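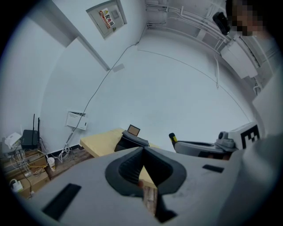 Pinza manual con almohadilla de goma negra; detrás, otra pinza gris junto a un marcador cuadrado.

Recoger una mesa sigue siendo un problema abierto. En Vostuver, el equipo de Nam-gil Hong grabó 2.588 demostraciones de tareas domésticas con pinzas manuales y entrenó con ellas una política de control para dos brazos. Con objetos rígidos, el ciclo medio es de 11 segundos por pieza. Con telas y cables se duplica, y la tasa de fallos crece con cada pliegue.

En el taller de Verel, en Virkville, el mismo método se aplica al embalaje. Tras unas 375 horas de ensayo, el sistema cierra cajas sin ayuda, pero todavía necesita un operario cuando el cartón llega deformado. Hong sitúa el límite en el contacto: la cámara localiza bien el borde y estima mal la fuerza. La siguiente versión incorporará sensores táctiles en julio.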